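Floral mats from the Cokcombe sale go to work tables in Hurarard

2018-07-26

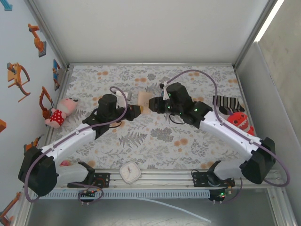 The Latik household shop in Hurarard has sold most of the patterned mats which it bought at the Cokcombe clearance sale in spring. The shop informed its customers this week that 28 pieces are left, and that no new delivery is expected before November.

The mats are grey, with fern and leaf motifs and small orange flowers. They were made for kitchen floors and hallways, but many buyers in the town have put them on work tables. The shop says it did not plan this. In the first weeks the mats lay near the door with the bath rugs and very few people looked at them. After one was spread over the table where parcels are wrapped, customers began to ask for the same.

Altogether 300 mats came from Cokcombe. The Apaza sewing room on the upper street took the biggest part of them and cut several to the size of its tables. According to the sewing room, a patterned surface is more pleasant for the eyes during a long day than a plain white one. One member of the group does not agree, and she keeps her old cloth, as pins are difficult to find between the flowers.

Customers who want to cut a mat at home should mark the line on the back side with chalk and use a sharp knife with a metal ruler. Scissors are also possible, but the edge may become uneven. The shop can do the cutting for a small payment, if the measures are brought on paper. Pieces which are already cut cannot be returned.

For cleaning, the shop recommends a soft brush and lukewarm water with a little soap. The mat should then dry flat, away from the radiator. Some buyers have complained that the corners stood up after the mat was stored in a roll. In this case it helps to leave it for two nights with heavy books on the corners.

The remaining mats can be seen on the ground floor of the shop, behind the curtain fabrics. Reservations by telephone are kept for three days. A plain grey mat of the same size is also on sale, and of this one there is enough in stock.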